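Stickers on a painted panel: removing them without leaving marks

Posted by Puspita Govindasamy, 19 July 2021

I have a light gray panel that stands upright on a worktable and has been used as a place to put stickers. There is an eight ball, a checkered one, a calendar page with a 10 on it, two ovals and some others. I want to take off most of them and keep two. The panel has a slight curve, so a flat scraper only touches at one point. I don't know what the paint is. A test with my fingernail on one of the ovals lifted the top layer and left the adhesive behind.

What is the correct order of work, and is heat safe on an unknown finish?

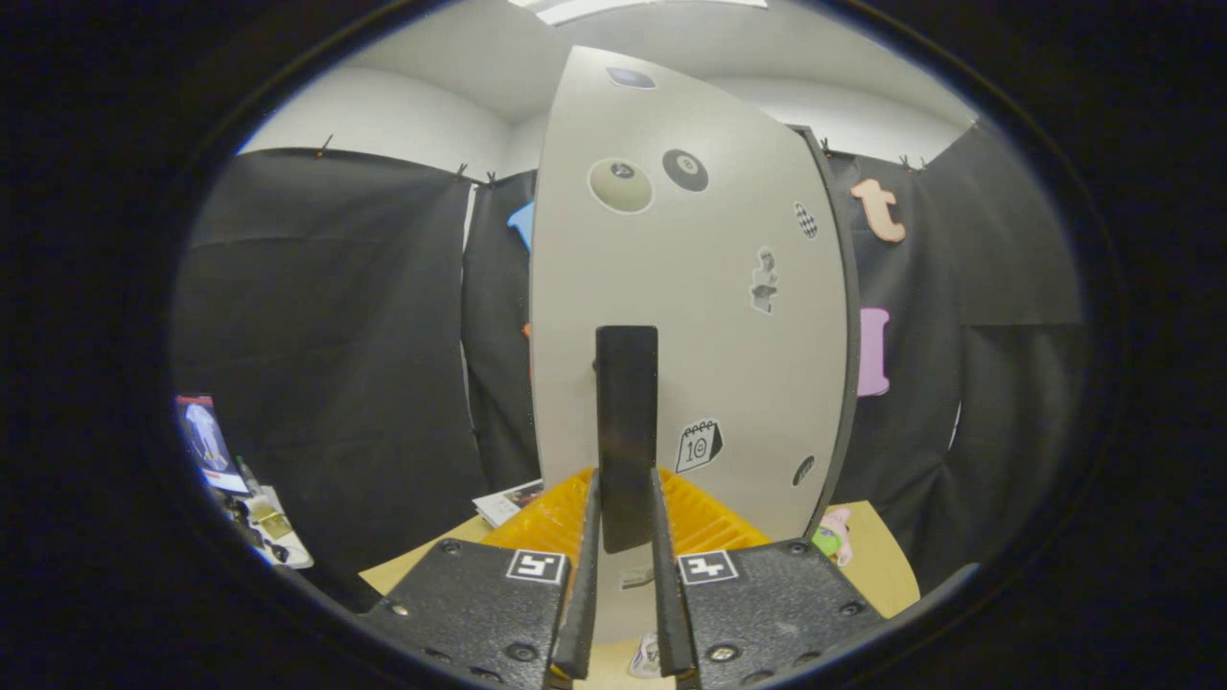 The rest of the table can be cleared if the panel has to be laid flat. I would prefer to do it standing. I have a hair dryer, isopropyl alcohol, dish soap and a plastic card.

Vikas Nautiyal

Heat first, solvent second. Set the dryer to low and hold it a hand's width from the sticker for 40 seconds, then lift one corner and pull back on itself at a shallow angle, slowly. If the top layer separates from the adhesive, stop and warm it again. Paper stickers will do this more than vinyl ones.

For residue, test alcohol on the back or a low corner before using it anywhere visible. Put it on a cloth, wait 2 minutes, wipe. If color comes off on the cloth, don't use it. Vegetable oil is slower but leaves most paints alone. Wash with dish soap afterward or the oil will collect dust.

The curve is not a problem. A plastic card flexes enough if you hold it by the short edge.

Igor Říha

just use a razor blade, takes 2 minutes

Dalibor Mikuš

Don't use a blade on paint. It will catch on a curved surface and the scratch will show more than the glue did.

I agree with Vikas on the order. One addition: stickers that have been up a long time leave an outline where the surrounding paint has faded. Cleaning won't remove it. On a light gray the difference is usually small, but check under one small sticker before you strip the large ones. Cover the two you are keeping with low-tack tape before any oil or alcohol goes on, and work from the bottom up so that runs don't cross dry residue.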